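One Bin for Odds and Ends: Does It Work?

Every tidying page says the same thing. Put a bin by the door, toss in whatever has no home, empty it on a schedule. I doubt most people get to the emptying part. We didn't.

My first one was a deep Clernholm tub, and by July it held 600 small items, counted one by one at the kitchen table in a bad mood. Four of them were things we had been looking for. The rest were bottle caps, dead pens and screws.

A shallow bin does better, mostly because you can see the floor of it. Metal is fine if you don't mind scuffs. Sloped sides are sold as a way to make small pieces easier to grab, and I'll give them half credit — they also cost you floor space. Stop while each thing still has some room around it. A hairbrush, a toy block and a little cup can share a bin without trouble. Once they start stacking up, you own a junk drawer with no drawer.
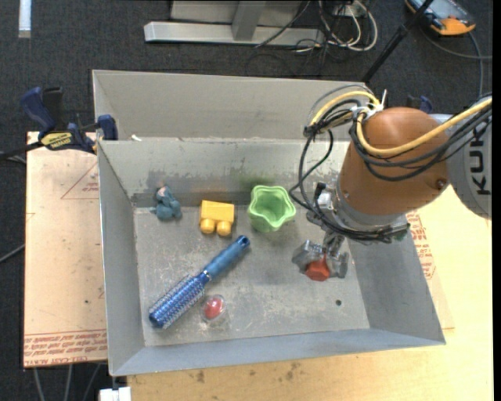 A reader in Malabanan wrote in to say the hairbrush should never go in with the toys at all, no matter how much room there is, and that hers lives on a hook by the sink. Fair enough. A brush with a hole in the handle will hang on any nail, and that costs nothing.

As for the Surnetti divider sets, I tried 2 and went back to none. The slots never fit what we own. Wipe the bin with a damp rag when it looks dusty, dry it well, and skip the special spray.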